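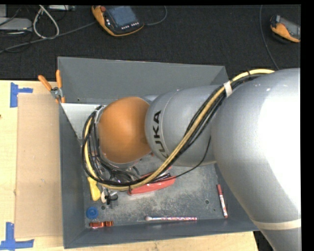

Maureen Tickell
Product Information Editor, Utellow

Univow Update Appliance

Univow is a self-contained unit for storing, checking and releasing software updates on an organisation's own network. It is supplied by Utellow to colleges, local authorities, surgeries, warehouses and other organisations which prefer that their computers do not each fetch updates from the internet. One unit serves up to 2000 computers on a single site.

Overview

The appliance collects updates from the publishers you have chosen, confirms that each file carries a valid signature and holds it until an administrator approves its release. Computers on the network then collect approved updates from the appliance. Files which fail the signature check are moved to a separate store and cannot be released from the console, whatever level of access the administrator holds.

Univow can be used with desktop computers, laptops and servers. It does not replace antivirus software or a firewall, and it should not be used as a backup device.

Release groups

Computers are placed in release groups, and each group follows its own timetable. Most customers begin with two groups: a small trial group which receives an update on approval, and a general group which receives it after a waiting period. The waiting period is set in days and may be different for each publisher. An urgent update can be sent to every group at once, but this requires the agreement of a second administrator.

A computer which is switched off when an update is released will collect it the next time it connects. Restarts may be left to the user, set for a fixed hour or held back altogether. Where restarts are held back, the console lists the computers affected until they have been restarted.

The Damasceno console

All settings are managed through Damasceno, the web console included with the appliance. The opening page lists updates awaiting approval, computers which have not reported recently, and any file in the separate store. Reports may be printed or saved as a spreadsheet.

Damasceno keeps a record of every approval, refusal and change of setting, together with the account used. Entries cannot be edited or deleted. Customers who must keep such records for longer than the appliance can store them should arrange a regular export to their own file server – instructions are given in the administrator's guide.

Accounts may be given one of the following levels of access:

Reader: may view pages and print reports.
Approver: may also approve or refuse updates.
Administrator: may also change settings, groups and accounts.

Sites with restricted networks

Where part of a network has no connection to the outside, a second appliance may be placed on the restricted side and supplied by removable drive. The first unit writes approved updates to the drive in a sealed package. The second unit checks the seal before it opens the package, and refuses any drive which has been altered since it was written. Both units must be running the same version of the appliance software.

Customers considering this arrangement are advised to speak to Utellow before ordering, as the choice of drive affects how long each transfer takes.

What is supplied

Univow appliance
Power lead
Two network leads
Rack brackets and screws
Printed setting-up guide
Recovery card

The recovery card is needed to restore access if every administrator password has been lost. It should be kept in a locked place away from the appliance. Utellow does not hold a copy and cannot issue a replacement without the unit being returned and cleared.

Before installation

The appliance should be installed in a dry, ventilated room with a wired network connection. It may be fitted in a standard rack or placed on a flat shelf. The vents on the front and rear must be left clear.

Please have ready a fixed network address, the address of your time server and a list of the publishers whose updates you wish to collect. If outgoing traffic is filtered, the filter must allow the addresses listed in the setting-up guide. The first collection can be large, and many customers choose to run it overnight.

A small reporting program is needed on each computer. It can be installed by hand or through your existing management tools.

Price and support

The support subscription is £494 per year for each appliance, excluding VAT. It covers new versions of the appliance software, use of the Damasceno console and help by telephone or email during office hours. The price of the appliance itself depends on the storage fitted and is given on request.

If a subscription lapses, the appliance will continue to release updates it already holds, but it will not collect new ones. Settings and records are kept, and collection begins again once the subscription is renewed.

Faulty units are repaired at our Katley workshop. Customers should export their settings before sending a unit to us, and should remove any drive left in the front slot. A loan unit can be requested when the repair is booked, subject to stock.

Ordering

Orders placed by 8th November will be delivered before the end of that month. Later orders will be delivered in February, when the next batch is ready. Existing customers adding a second appliance should quote the serial number of the first, so that the two units can be paired before dispatch.

Written quotations, the administrator's guide and a full list of supported publishers are available from the Utellow sales office in Katley.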